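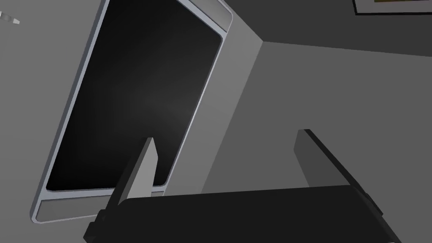
The Cleveck Adjustment

Murray Merrick read the tide gauge at Nirkia at 0600 and wrote 289 in the left column. The printed table said 272. He tapped the glass, waited for the needle to settle, and read it again. The second reading matched the first.

A difference of 17 centimeters was within the limits for an onshore wind. There had been no onshore wind. He entered the barometric pressure, which was ordinary, and initialed the row.

The gauge house stood at the end of the Halliday breakwater. It held a float well, a chart recorder made by Pleltier, a stool, and a shelf of logbooks going back to the first keeper. Procedure required that any unexplained difference be checked against the benchmark, a brass bolt set in the rock behind the door. Merrick set up the level, sighted the staff, and reduced the figures on the back of an envelope. The bolt was where it had always been.

He took the float out next. It was clean and displaced the correct volume. The wire showed no stretch. He cleared the inlet pipe with a rod, although it did not need clearing, and put everything back.

At noon the difference was still 17. At 1800 it was still 17. Weather did not behave like that. Weather wandered.

He pulled the older logbooks and worked backward under the lamp. On page 27 of the fourth volume, in May of a year when the keeper had been a man named Cleveck, he found a run of rows with the same difference, high water and low water alike. It lasted nine days. In the remarks column Cleveck had written: Instrument sound. Bolt sound. Sea has been moved up. On the tenth day the difference was zero, and the remark was: Returned.

There was no correspondence in the file. Cleveck had kept the station for another eleven years and had not used the remarks column again.

Merrick considered the form for reporting a fault. It had boxes for the float, the wire, the recorder and the inlet. He had tested all of them. He left the form in the drawer and ruled a fresh page in the log.

19/03/2026, he wrote. Sheet 3689. Instrument sound. Bolt sound.

He held the pen over the rest of the line for some time. Then he put the cap on it, wound the recorder, and went out to look at the water, which was lying flat against the stones one course higher than it should have been.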